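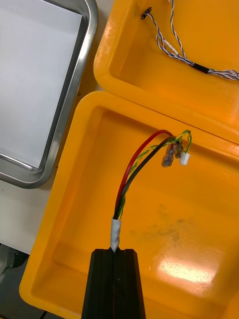 3. Materials and Table Layout

3.1 The parts

Small electronic scrap is a wonderful thing to study, and it gets far less attention than it deserves. Most work on sorting starts with whole devices: phones, printers, drills. We start one step later, with what is left in the tray after the housing has gone off to plastics. At that point everything is little, much of it is tangled, and two pieces that came out of the same product can need completely different treatment.

Our parts came from the Herville repair counter and from a box of mixed offcuts passed on by Meten. We grouped them into 16 part types under 6 headings: bare boards, loose capacitors and similar cylinders, connectors, single wires, bundled cables, and parts with wires still attached. The last heading is the one we enjoyed most. A connector with a tail of wire is a connector to one person and a wire to the next, and both have a point. We settled on a simple rule. If the lead can be pulled straight without lifting the body off the paper, the item is treated as a wire. If the body comes up too, it is treated as a part.

Cables brought their own pleasures. A bundle taped near one end behaves almost like a solid object where the tape is, while the free ends go wherever they like. Twisted pairs spring back into loops. Crimp terminals catch on the rim of a bin and hang there. We recorded the state of each bundle before sorting (taped, sleeved, twisted, braided or loose) using the sheet layout from the Wisodix parts log, with one extra column for whatever was still fixed to the ends.

3.2 Bins and tray

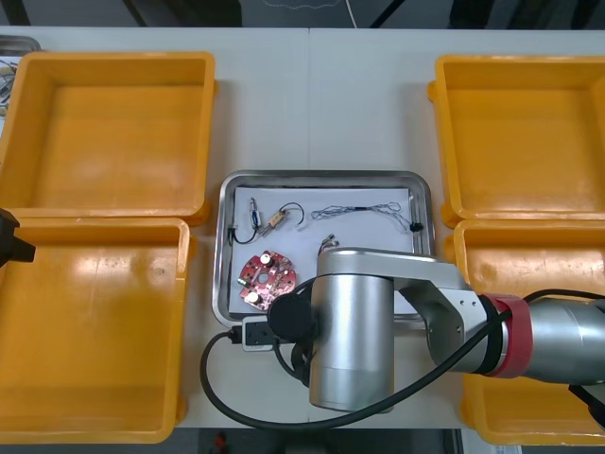 R. Karimi
Lead author, materials and layout

Figure 1. Table layout. Yellow plastic bins stand on both sides of a stainless steel tray lined with white paper. The parts on the paper include a red circular circuit board, a braided cable with a small black connector, and smaller components with wires attached.

The layout in Figure 1 is plain, and we are very fond of it. Parts start in the middle and move outward, 2 bins to the left and 2 to the right, so no part has to cross the whole table. The bins have thick rounded rims, which turned out to be kind to wires: a lead dragged over a rounded edge slides, where a sharp edge would snag it.

The paper lining matters more than we expected when we began. Bare steel reflects light, and a tiny metal part with short leads is easy to lose against it. On white paper the same part shows up right away. Paper also adds a little grip, so round parts are less eager to roll toward the rim. We changed the sheet whenever it tore or picked up grease, and smoothed each new one flat, as a raised corner can hide a small part completely.

Spacing took some trial and error. Early layouts put long cables in the center with everything else around them, and the free ends swept across their neighbors every time a cable was lifted. Laying long pieces across the upper part of the paper, with boards below, gave much cleaner lifts. Boards were placed component side up where possible. A scalloped edge is a help with round boards, since it gives several places to get hold of.

3.3 Cleaning between runs

Bins were emptied and wiped between runs in the September series. Dark smudges on the floor of a bin were noted on the log sheet but did not stop a run.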